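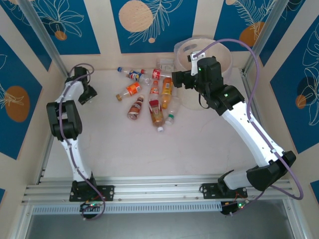

Clear Round Bin, Open Top — Vetby

Sold by Graststead. Item 222. Also listed in the Ovine range under the same item number.

Vetby calls this "the bin that sorts out your recycling." It does no such thing. It is a round, see-through tub with no lid, and you still have to pick up the bottles. We stock it because the shape is useful and the price is fair, and we would like you to know what you are getting.

What the maker says, and what we think

"Fits any liner." We doubt it. A thin clear liner folded over the rim wrinkles, and a small one may slip. Buy liners a size up.

"Holds a full day's bottles." Whose day? Drink bottles take up a lot of room unless you crush them first. Eight of them on the floor look like more than they are, but we would still flatten the big ones.

"Always looks clean." You can see what is inside — every wrapper, every scrap. Some buyers like that. Others send it back.
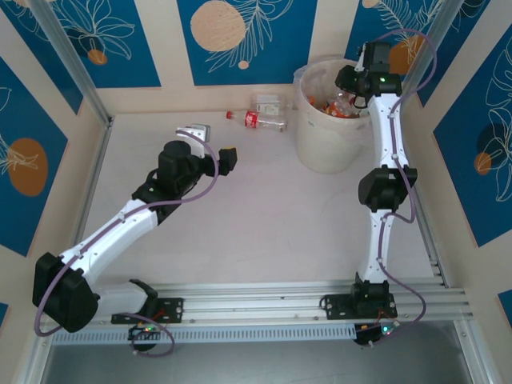
Lined bin with wrappers and a crumpled bottle inside; empty bottle and clear container to the left.

Details

Weight: 900 g
Pack size: 4
Lid: none, and Vetby has no plans for one
Liners: sold separately

If you want a lid, look at the Pichler instead. It costs more and the hinge is nothing special.

Next delivery expected in March.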